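Chapter 2
Cans, Tins, and the Places We Put Them

In this chapter
Choosing a surface for canned food
Grouping cans by height and width
Reading a label before the can goes away
Bringing the older cans forward
Words to know: rim, pull ring, double stacking, facing, rotation

Most of us learn to put away groceries by watching somebody else do it, usually from a kitchen chair with our feet not quite touching the floor, and we go on doing it that same way for the rest of our lives without giving it another thought. If the person we watched pushed everything to the back of a deep shelf and shut the door quickly, well, that is what we do too! There is no shame in it. The kitchens we visited in and near Fladatton while we were preparing this book were full of good cooks who could not have told us what was behind the first row of their own soup, and a fair number of them were kind enough to laugh about it and give us coffee.

Chapter 1 dealt with dry goods, the flour and beans and rice that have to be kept sealed and away from anything with six legs. Cans ask much less of you. A can is already sealed, it stands up by itself, it doesn't mind being picked up and set down again, and it carries its own name on the outside. For these reasons we like to teach shelf arranging with cans first, and we suggest that you have a few on the table as you read, so that you can turn them over and look at the parts we mention.

Start with the surface

Before you think about which can goes where, think about what the cans will stand on. Any flat, steady, dry surface will serve. It may be a pantry shelf, the bottom of a closet, a sturdy crate, or the top of a low metal cabinet, and you needn't buy anything to begin. Press down on the surface with the heel of your hand, first in the middle and then at each corner. If it rocks, fix the rocking now, while there is nothing on it to fall. Then wipe it, and wipe it again with a dry cloth, paying attention to the back edge where crumbs and dust like to collect.

A painted metal top is a pleasant thing to work on. It cleans easily, and small scuffs in the paint do no harm to the food. Do check for any spot where the finish has worn through, as bare steel and a damp can bottom together will leave a rust ring that is very hard to get out (the authors have a shelf at home that proves it). 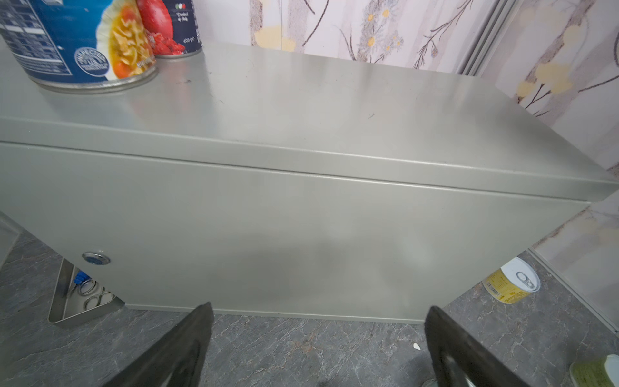
Set your tallest cans down first, and set them toward the back. This sounds almost too plain to put in a textbook, and yet it is the step people skip most often, generally when the bags are heavy and there is something frozen waiting. A tall can of soup or tomatoes at the front hides everything behind it. The same can at the rear can still be seen over the tops of the shorter ones, and its label goes on doing its job.

Leave a little room between the last can and the edge of the surface. The width of two fingers is plenty. You will be reaching in with one hand, probably while stirring something with the other, and a can that sits right at the edge is easily caught by a sleeve.

Now fill in the front

With the tall cans in place, bring in the short, wide ones. Work from the back row forward, and let the cans stand close without jamming them together; you want to be able to get your fingers around any one of them and lift it straight up. The rows don't have to be ruler straight. Loose rows that you will keep up are worth more to you than perfect ones that you will give up on by March.

You may like to keep like colors together, or like contents, or simply the things you use for the same supper. All of these work. In the Ivevwood edition of this book we told readers firmly to go by contents, and we had so many friendly letters on the subject that we have softened. Pick the way that lets you find what you want without reading every label, and then stay with it long enough to get used to it.

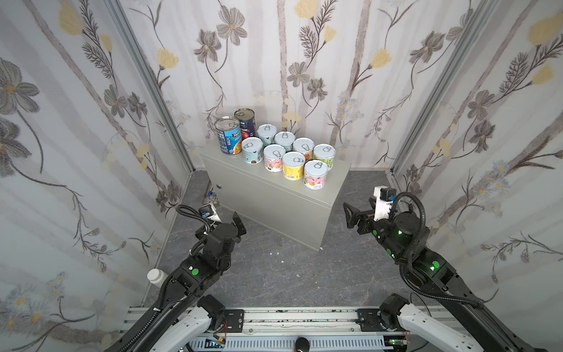
Figure 2.1 Ten cans on top of a metal cabinet, with the two taller ones at the rear left.

Short cans tempt everyone into stacking. A second layer is fine if the rims fit one over the other and the upper can doesn't slide when you nudge it, and we call that double stacking. Be more careful with lids that have a pull ring, for the ring can keep the can above from sitting flat. Three layers we don't recommend at all, however neat they look on the day you build them.

Look at the label while it is in your hand

Every can you put away passes through your hand once, and this is the easiest moment to learn something from it. Look for the name of the food, the weight, and the date, which may be printed on the label or stamped on one end. Some labels give the weight in grams alone, so a kitchen chart is handy to have taped inside a door; you will find one you can copy in the Uniyal Tables at the back of the book. Turn the picture or the name so that it faces you. Storekeepers call this facing, and it takes no longer than setting the can down any old way.

Run your thumb along the seams, too. A small dent in the side is usually only a dent. A sharp dent on a seam or rim, a leak, or a lid that bulges is another matter, and that can should not be opened, tasted, or kept.

A word about warmth

Keep cans well away from the stove, the furnace, and any window that gets long afternoon sun. A closet that climbs to 86 degrees in summer is too warm for keeping food over the long term, and a cooler corner of the hall would be kinder to it. Don't let cans freeze, either.

Try it yourself

Take up to 30 cans from your own kitchen and arrange them on one surface, tall ones to the rear. Put the cans with the earliest dates in front of their twins. Write down in your notebook which cans you had forgotten you owned.

If you use the Grarnix planning sheets that go with this course, fill in Sheet 2 before you put anything back on its old shelf. The finished sheet will be needed again on page 106, where we take up rotation for a larger pantry.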